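# Chapter 7: Sorting Cells and the People Who Run Them

When a sorting task moves from a bench to a robot cell, the job titles on the floor often stay the same for months. The work under those titles does not. This chapter follows the change at one site, the Lullbridge returns plant operated by Hollis, where mixed consumer goods are separated by type and placed in order for inspection. Chapter 6 treated the arm as a mechanism. Here the unit of study is the shift.

## 7.1 The task before automation

Under the manual method, each sorter worked from a tote and handled 405 items per shift. Pace was set by the sorter. Errors were caught at the next bench, usually by someone within speaking distance, and corrected without a record. Lorraine Tomoana, the shift lead during the changeover, described this as "a lot of fixing that never reached paper." Process engineers tend to leave such work out of a task analysis, and its absence shows up later as unexplained downtime.

## 7.2 The task at the cell

Small hand goods such as flashlights are a common training load for a two-arm cell. They roll, they differ in length and color, and they may come to rest at any angle. An orderly row is easy to specify and easy to check by eye, so operators can learn to judge the state of the table before they learn the control software.

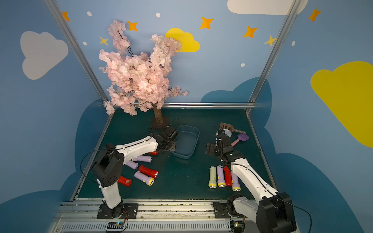 **Figure 7.1** Two-arm tabletop cell with flashlights scattered on the left and four set side by side on the right. The basin at the back is empty.

At Lullbridge, the operator's duties at the cell were defined by Teodor Buzatu in a work instruction dated 09/03/2024. They fall under two headings:

- **Supervision.** Watch the arms, stop the cell when an item leaves the reachable area, and log the stop.
- **Preparation.** Load and clear the table, inspect the grippers and cabling, and confirm the program.

Cell throughput reached 593 items per shift after the first 200 hours of operation. Sorters who became operators reported less lifting and more waiting — a trade that some welcomed and others did not. Pay grades were not reviewed until the following May, although the log had by then become part of every operator's evaluation.

Section 7.3 examines the stop log in detail and introduces the *intervention rate*, the number of operator stops per hour of cell time.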